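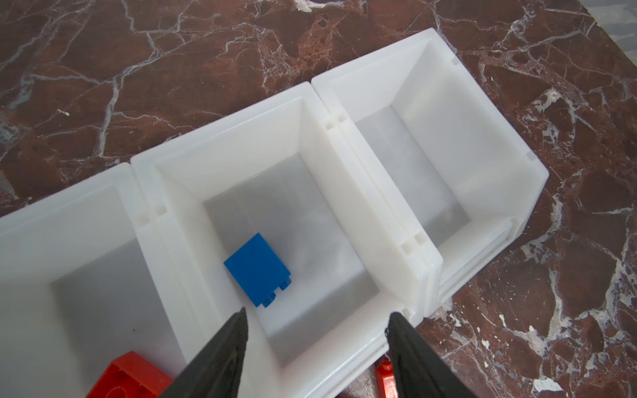 Sorting practice goes better when the bins stay put. A club robot that places bricks by stored positions has no way of knowing that a bin moved a finger's width between runs, and students will spend an hour editing code to fix a problem that belongs to the table. Use bins that lock to each other along the sides, and set them down as one row. The white ones on the marble have notched seams where they join, and a row like that can be squared up in one push. Open tops with rounded rims are also easier on gripper fingers than thin, sharp-edged boxes.

The tips below come from the bench notes of the Julent robotics club, where the season task is to sort toy bricks by color into bins. They apply to any small arm with a two-finger gripper.

Fixing bins to a hard surface

Polished stone, glass and sealed wood are all slippery. Cut four small squares of rubber shelf liner per bin and place one under each corner. Do not use double-sided foam tape. It raises the bin unevenly and leaves residue that has to be scraped off.

Mark two outside corners of the row with painter's tape. Two corners fix both position and angle. Replace the tape when the edge lifts.

Wipe the surface before each session with a barely damp cloth and let it dry. Avoid vinegar on marble, as it etches the polish.

Glare and patterned tabletops

A busy pattern slows down color detection. Under the Grustia lamp our detector returned 229 false hits in one evening on a veined surface and 67 on the same surface after the lamp was moved to the side and a sheet of tracing paper was clipped over it. If that is still too many, restrict the detector to the area inside the bin rims.

Glossy white plastic picks up reflections. Set the camera exposure by hand with the bins in place and write the value on the log sheet. Automatic exposure will shift each time a dark gripper comes into view.

Bricks

Wash bricks in lukewarm water with dish soap and dry them stud side down on a towel overnight. Skin oil makes them slip.

Teach the upright grip first. A brick on its side presents different faces to the fingers and should be treated as a separate case, with its own stored grip width. Bricks lying against a bin wall are a third case. For these, approach parallel to the wall and reduce speed by half.

Gripper fingers

Clean with rubbing alcohol on a cotton swab, power off. Check the screws every ten sessions. Kwame Agbeko, who looks after the Dubey arm, marks each screw head and bracket with a single line of paint pen so that a loosened screw shows at once.

Log sheet

Record the date, bin layout, exposure, grip width and number of attempts. The sheets for last season cover 3,224 attempts. The best single session was 76 placements without a restart, on the Anis course in March.

Store the sheets in a binder next to the arm. Blank copies go in the back pocket.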